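Blank-surface pretraining

From the Coramach robot learning wiki, a page in the Methods section. Last edited 2024-12-18

Blank-surface pretraining (most of us just say "blanks") is a way of teaching a robot's vision model what its own hand looks like before you teach it to pick anything up. You record a bunch of footage with a hand-held gripper over bare surfaces, train on that first, and only then bring in the real task demonstrations. I wrote the first version of this page and I still look after it, so it's in my voice, and if you think I've got something wrong please edit it or leave a note on the talk page!

Background

The basic setup comes from hand-held gripper work, where a person carries a gripper with a camera on it and does the task by hand. The robot later wears the same kind of fingers and sees the world from the same spot. It's cheap, it's quick, and you can take it into a kitchen without moving a robot arm through the front door.

What you get in return is a view with your own fingers always in it. They sit at the bottom of the picture, they're big, and they throw shadows on whatever is underneath. Our first policies treated all of that as part of the task. A policy trained over a white counter would slow down over a wood table, and for a long while we blamed the lighting. Stamatia Pappas was the one who started masking out bits of the input to see what the model cared about, and the answer was mostly the shadow between the fingers. She's listed as the author of the original method note and the idea is hers. I only did the typing and a lot of the recording.

How it works

You start with recording. Pick a surface, clear it, and move the gripper over it slowly for a while - up, down, tilted, fingers open, fingers closed. There's no goal and no object. It's boring and your arm gets tired. We used 43 surfaces in the main set, and 8 of those were held back for testing and never seen in training.

Then comes the training step. The vision model gets pairs of frames from the same clip and has to guess two things: how far apart the fingers are, and how the hand moved between the two frames. The finger gap comes from the gripper's own encoder, so that label is free. The motion comes from the tracking system, and it's less reliable, particularly over plain white laminate where the tracker has nothing to hold on to. We throw those clips out. (There's an argument that we should keep them and drop only the motion label. I lean that way myself, but it hasn't been tried properly.)

After that you take the vision model, put the usual policy head on top, and train on demonstrations like you normally would. The one setting that matters a lot here is the learning rate for the vision part. If you leave it at full speed, everything it learned from the blanks washes out in the first few epochs and you've wasted an afternoon. We run it at a small fraction of the head's rate, and the exact values are in the Prono config files.

What makes a good surface

I get asked this more than anything else, so it gets its own section. Any surface is better than none, but wood has been the most useful for us. The grain gives the tracker plenty to follow, and it still counts as "nothing there" as far as picking goes. Little marks help too. Pencil lines, specks and scuffs are just the sort of thing a young policy will happily try to grab, so you want them in the blank set, where it can learn that they don't mean much.

Shiny metal is hard. Patterned cloth is harder, and it moves. Glass we gave up on. Please don't sand or wipe down your boards until they're perfect, either. The first set I recorded was so clean that the model panicked over a coffee ring at test time.

Height matters as well. Most beginners hover way too high, and then the finger shadow is so faint that the model learns very little from it. Get the tips down close to the surface for a good part of the recording.

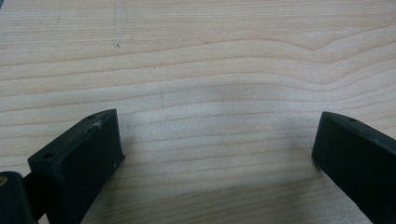 Gripper fingers open over a bare wood surface, with the soft shadow between them.

Results

The main comparison was run in September on our Cui tabletop tasks, with two policies that matched in every way except for the blanks. Each one got 32 tries on the held-out surfaces. The plain policy had long stalls, which is what we'd seen all year. The pretrained one closed on empty table in 4 of its tries and otherwise got on with the job. I was hoping for zero, but I'll take it.

The gain on surfaces the policy had already seen was small, and I wouldn't bother with blanks if your robot is going to live at one table forever. It also did nothing for objects that were themselves hard to see, such as clear cups. Stamatia tested those separately and her notes are on the Verton page.

Known problems

The model gets attached to one set of fingers. Swap in a different shape or color and you need new recordings, though a short session seems to be enough. Worn fingers are fine so far, and I've been using the same beat-up pair for ages.

Tracking drift is still the biggest source of bad labels. The filter script catches the worst clips, but slow drift gets past it, and the only fix I know is to watch some clips by eye before you train.

There's also the open question of how much of the benefit comes from the motion guess and how much from the finger gap. We ran them together from the start - a bit sloppy of us - and the split test is still on the to-do list. If you want to take it on, the raw clips are on the shared drive under Prono, and I'm glad to walk you through the folder names, which are a mess.

See also

Finger masking
Encoder calibration
Verton clear-object tests
Cui tabletop tasks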